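Kids' Corner > How Work Works > Robots in the Staff Kitchen

At Clunerach, 482 people share one big kitchen. For years, the first job of Dineo Potgieter's morning was putting drinks away. Now a robot with two arms does part of that work.
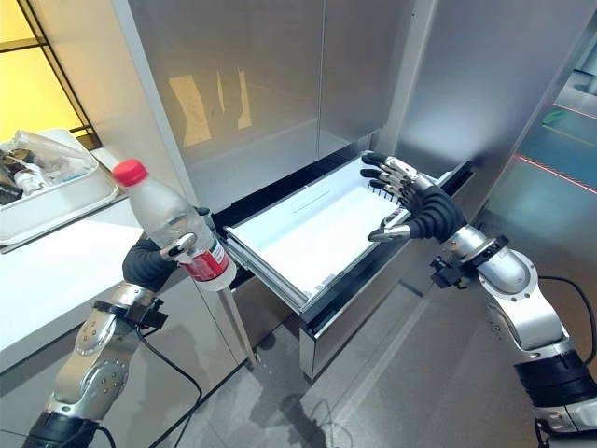 A water bottle in one hand, the other hand near the drawer.

Picking up a bottle is easy for you. A robot has to work out where the bottle is and how hard to squeeze. Too soft and it slips. Too hard and the plastic crumples.

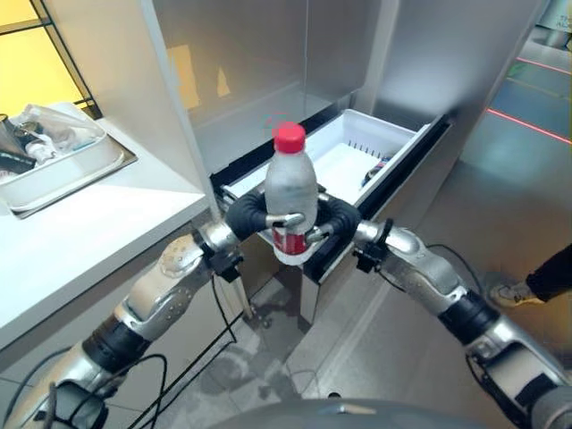

Clunerach Kitchen and Catering Team

A bottle with a red cap is simple to spot against a white drawer. Clear plastic bags are harder – light goes straight through them, and they change shape when you touch them.

So what happened to Dineo's job? She still works in the kitchen, but her day is different. She spends more time cooking and has learned how to stop the robot, check its hands and start it again. Her workmate Thulani Nkuna had 3 days of training.

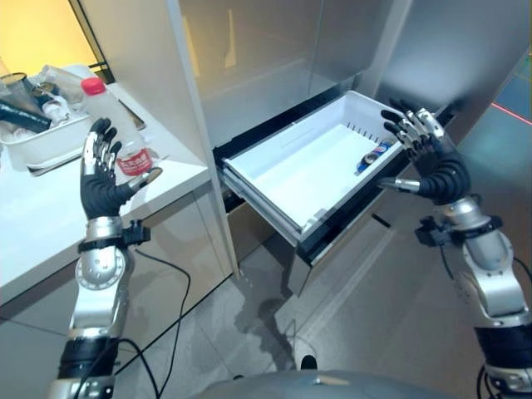 Not everyone was happy at first. Thulani was worried there would be fewer hours for him. The managers met with the team in January and agreed that hours would stay the same for a year. After that, they will all talk again. It's fair to ask questions like Thulani's whenever a machine comes to work.

Comments (2)

Meinir Prosser: My class wants to know if it can wash dishes too. Their favourite part was the squeezing.

Paavo Rantala: Good to see the workers' side of it. Is Thulani still cooking as well?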